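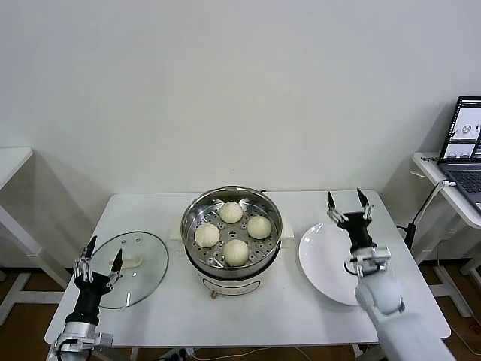

Pladine Batting Tee, Model 145, is made for the hitter who wants to practice every day, also alone and also in a small yard. The stem goes up and down by hand and stays where you leave it, with no screw to turn. We use a soft rubber cone at the top, and the ball sits in it like a bun sits on a steamer tray, held only from under, so the bat meets the ball and almost nothing else. Four steamed buns can share one tray, but the tee takes one ball at a time, and this is good for the young player, who must stop and set the feet again before each swing.

Search products Enter keyword or item no. Go

What is in the box
Base plate in the shape of home plate, black
Two-part stem
Rubber cone, with one spare
Carry bag with shoulder strap
Printed sheet with 11 drills by coach Mingxuan Ye

The base weighs 9 pounds. Our first model was lighter and some customers wrote to us that it fell over after a low swing. Please use the tee on flat ground. On wet grass you can put the two ground pins through the holes in the base, but the pins are sold separately (see Semetgate Ground Pins).

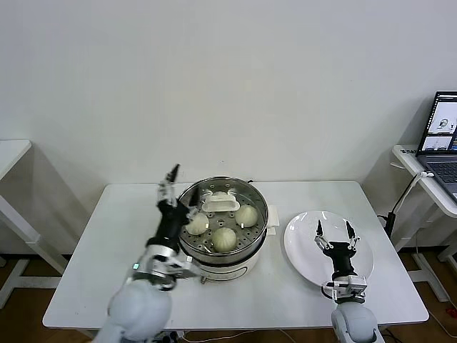

Many parents ask how to place the ball for inside pitch, middle pitch and outside pitch. The base plate has three marks for this, and you move the whole tee, not the player. Chenxi Jiang from our Rarmont store teaches it to children with food, and she begins from three buns in a round steamer: two are at the upper side, left and right, and one is lower in the center. The lower one is the middle pitch, hit in front of the plate. The other two are her inside and outside corners. After this the children go to the tee and find the same places with a real ball.

The cone was tested for 800 swings with a wood bat by the Iwasaki youth team in March. It showed marks on the edge but it did not split. When yours becomes worn, pull it off and push the spare on. A little soap water helps.

The tee fits baseballs and softballs. Please do not use it with weighted training balls, as they press the cone open and the stem can slide down.

Color: black only. Ships in one box. Returns are accepted if the cone was not used.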